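In Praise of the Taped Table

I have folded clothes on beds, on couches, on the lid of a chest freezer and once on an ironing board I was too lazy to iron on. I am here to argue for the table. A proper flat one, at a height that doesn't wreck your back, with lines of tape stuck across the top!

My own conversion came in November, when I started helping sort donated knitwear at Flatmont, the clothing exchange over the road from my place. Until then I believed folding was a matter of temperament (some people have tidy drawers, the rest of us have a chair). Then I was given a table with a grid on it and 20 tops to get through, and I had a lovely morning.

Start with the long-sleeved shirt, the hardest of the everyday garments and my favourite. On a bed it sinks into the doona and takes on whatever shape the doona has. On a hard surface you can see what the sleeves are up to.
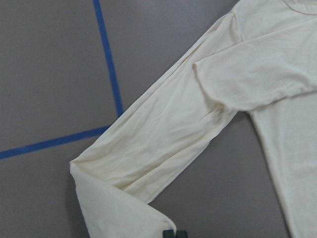 A pale long-sleeved shirt, one sleeve out on the diagonal and doubled back at the end.

Soft, light knits like that one reward a slow hand. Smooth from the neckline down, bring each sleeve in, then make your folds, and please stop chasing every ripple. A few creases are the nature of the cloth. People who own a Kelter board, the plastic flapping kind, will tell you theirs is faster, and for business shirts I'd give them that. For anything stretchy I think the board is a menace. It flips the cloth before you've had a chance to feel where the seam has gone.

Tape, though! I can't say enough for tape. Blue is the colour I'd choose every time, being easy to spot on grey or brown and kind to tired eyes.

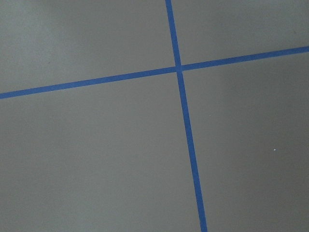 You get an edge to line a hem up against, and a habit of stopping when you reach it. My squares at home are 44 centimetres across, which suits a jumper and is generous for a tee. The Grultard storage guide that went around our street recommends 30, and I think whoever wrote it had very small jumpers.

The other objection I hear is that it's fussy, that a T-shirt is a T-shirt and can be rolled up and shoved in. Fine, shove it in. But a loose rectangle takes a few seconds more, and it's a pleasure to do.
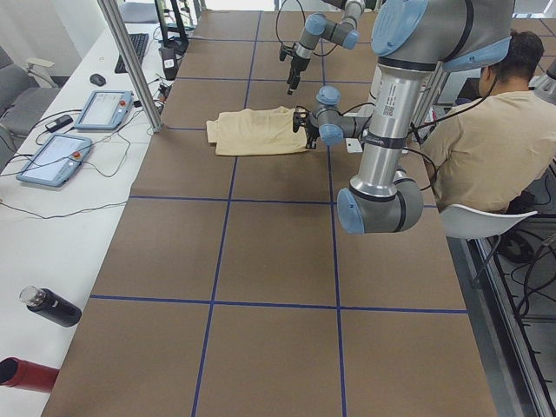
I'd also put in a word for covering the table with paper if the top is rough, as my old Beltrán trestle is. Knits snag on anything, and a roll of brown paper lasts me for months.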